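Setting Acceleration and Deceleration on a Small Motor Drive
By Sohail Bajwa, Jul 29, 2018

Getting a motor to start gently is one of my favourite jobs, and it's easier than most people expect! I'm using a Tilico drive on a Laitinen belt conveyor, but the menus are much alike on other makes.

Before you start
Have the motor nameplate handy, plus a small screwdriver and the drive manual. Switch off at the isolator, lock it, and wait for as long as the manual says before you take the cover off.

Step 1: Enter the motor details
Copy the voltage, full load current and rated speed straight from the nameplate. Don't guess the current (I've done it, and the drive tripped all afternoon).

Step 2: Set the ramp up
The Tilico takes its ramp times in milliseconds. Put in 2000 for acceleration and run the belt empty. Lovely and smooth? Leave it there.

Step 3: Set the ramp down
Start with 4000. A heavy load pushes energy back into the drive when it slows, so if you get an overvoltage trip, go longer still or fit a braking resistor.

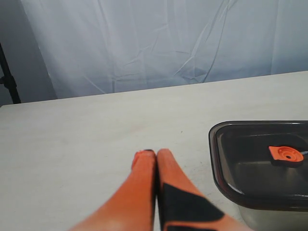
Step 4: Try it loaded
Put a normal load on and do two full starts and stops, listening for belt squeal. Watch the current on the display as it pulls away – it's great fun seeing that peak shrink!

Step 5: Save your settings
Copy everything to the keypad and write the values inside the panel door.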